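Quick one tonight because dinner's late and I still have paper stuck to my elbow.

So, contact paper. Marble contact paper, the shiny kind. I've gone from "that stuff is for drawer liners" to having opinions about it in the space of a month, and a couple of you asked after the last post, so I'm writing it all down before I forget.

Background, short version. My worktable top is ugly. Metal, slatted, cold on the wrists. Great for clamping things to, terrible for everything else. Small screws vanish between the slats. Pencil goes straight through any paper you put on it. I wanted a surface I could lay down, wipe, peel up and replace when it gets gross. Not a whole new top - I priced one from Shehu and closed the tab.

## What I bought

One roll from Rimness, cream with the rusty orange veins. There was also a gray and a green. The gray looked like a bank lobby. The green I liked but it would have fought with everything else I own.

I also got a roll of the Carus stuff, which is matte and a bit thicker. Used that on a shelf. It's fine. Goes on easier, honest to goodness much easier, but it holds on to pencil marks and I gave up scrubbing.

The rest of the kit:

- a squeegee (the window kind, old)
- a long ruler
- sharp knife, new blade, please use a new blade
- hair dryer
- painter's tape
- patience, which I didn't have on Saturday

## Getting it down

Cut it bigger than you need. I cut mine 2 inches over on each side and trimmed after. First try I cut it exact, it went on crooked, and that piece is now lining the bottom of a toolbox.

Peel back a strip of the backing, just a strip. Stick that edge. Then pull the backing out from underneath with one hand while the other hand smooths. If you peel the whole backing off first it will fold onto itself and that's it, you've made a very expensive ball. Did that too.

Over slats it's a bit different. There's less for the glue to grab, so it wants to be pulled tight. Tight like a bedsheet, and tape the corners until you've worked your way to the far end. Go along the slats and then across them. I went across first and got a row of little puckers that took forever to chase out.

Hair dryer on low for the stubborn bits. Low! I had it on high for maybe a second too long and one vein now has a wobble in it. Looks almost natural. Leaving it.

Does it hide the slats? No. You get faint bands coming through, more when the lights are on. And it is SHINY. Overhead lights turn into long white streaks right across it. I thought that would bug me and it does a bit, mostly in the evening. During the day I forget.

I've got the button boxes sitting along the back of the sheet at the moment, gray one with the little red button, yellow one with the fat green button. The orange one with the red mushroom top is off to the side on the bare slats. I like having them in a row at the back, they're the only cheerful colors in the room and the cream sets them off. The yellow especially.

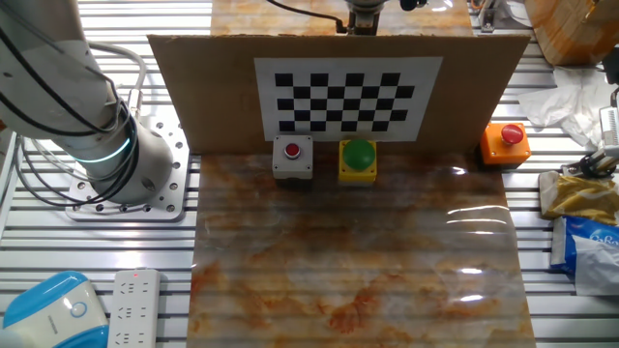
## Stuff I'd do differently

Cardboard first. Should of thought of it. A flat sheet of thin cardboard or posterboard under the contact paper would kill the bands, and it'd be nicer to write on. I had a stack of flattened boxes the whole time. Next sheet, definitely.

Round the corners. Square corners lift. On the shelf I snipped them into a curve with scissors and those are still down, the square ones on the test piece started curling within days.

Wipe the metal properly before you start. I did a lazy pass with a paper towel and there was grit left, and every bit of grit is now a tiny pimple under the marble. Rubbing alcohol, let it dry, then go. I only count 11 pimples but I know where each one is.

Keep the buttons off it while it settles. The heavier boxes left dents on my test piece when I slid them around. Lift, don't slide.

## The back panel question

Someone asked whether to stand something up behind the work area. Yes. I use plain brown cardboard and I'm keeping it. It stops small parts rolling off the back, it gives you something to tape paper to, and when it gets tatty you swap it. I looked at the Zonidden panels, the felt ones, and they're lovely, but I stab things with tape and pins all day and I'd ruin one in a week.

If yours won't stand up, fold the bottom few inches back into a foot and put something heavy on the fold. A can of beans does it.

## Cost, since people always ask

The Rimness roll plus the Carus roll came to just over 50 dollars, and I have loads left of both. The squeegee was already here. The new blades were pocket change.

Still to do: the second sheet with posterboard under it, new tape for the shelf edge, and finding somewhere to put the leftover roll where it won't get crushed. Right now it's behind the door and falls on me every time I come in.

Okay, the oven's beeping. Will post the posterboard version when it's down, probaby next month.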